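1/ I have now been to 4 evening classes on how to make bread, and I'd like to talk about what it does to a person.

2/ The class is in Prulldale, above a shop that sells vacuum cleaner bags. It starts at seven. Dinner is whatever you've baked, so dinner is at ten.

3/ Our teacher is Bouchra Hegazy. She weighs water. I have been pouring water out of a jug for my entire adult life like some sort of animal.

4/ First week was plain white tin loaf. Mine rose on one side only. Bouchra turned it round slowly and asked if I had a draughty kitchen. We were in her kitchen.

5/ Second week, starters. You keep a jar of flour and water and feed it daily. Mine is called Fekete, after a landlord who also took things from me every day and smelled faintly of pear drops.

6/ Fekete eats better than I do. I have moved him to the airing cupboard. The towels have moved out.

7/ There is a school of thought that says you can work all this out on paper - flour, warmth, time, out comes loaf. My brother belongs to it. He thinks anything that moves through anything else can be settled with a blue pen.

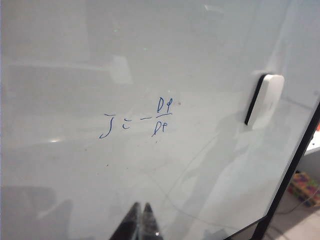
8/ Hicham Bennani has replied to say that his gran never measured a thing, baked every morning and would have thrown the lot of us out for owning a thermometer. He also says 300 grams of water to 500 of flour is too dry and I should be ashamed.

9/ So Hicham's gran didn't measure, but Hicham does. Noted.

10/ I tried it wetter. It left the bowl, crossed the worktop and got into the cutlery drawer. I baked what I could catch.

11/ Fairly nice, as it goes. Big holes. Butter falls straight through and lands on your trousers, but the crust was the best I've had and I ate half of it standing up.

12/ Week four was rye. I don't want to talk about rye.

13/ Things I now own: a proving basket, a scraper, a razor blade on a stick, 14 kilos of flour under the stairs. A loaf at the corner shop is still cheaper and comes sliced.

14/ Next term is croissants - Bouchra says to bring a rolling pin and clear the following day. I've signed up. Fekete needs feeding, back later.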